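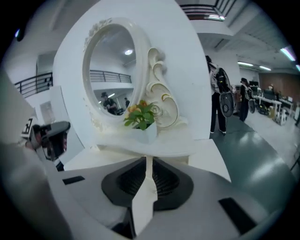
Participants wanted: dressing table tidying sessions

Stodo is looking for six adults to take part in a study of how people arrange and clear a dressing table. The furniture is a white vanity dresser with an oval mirror and scroll ornament. A potted flowering plant stands on the top and must be moved and put back during each task.

Each session lasts up to 30 minutes. Participants attend 2 sessions in July.

Tasks
Set out small items on the dresser top to a written layout
Clear and wipe the surface
Return all items to the storage tray

Requirements
Aged 18 or over
Able to stand for the full session
No rings or bracelets, as the gilt-coloured trim marks easily

Travel costs are refunded. Apply to Keegan Henare at the Stodo front desk, stating preferred times.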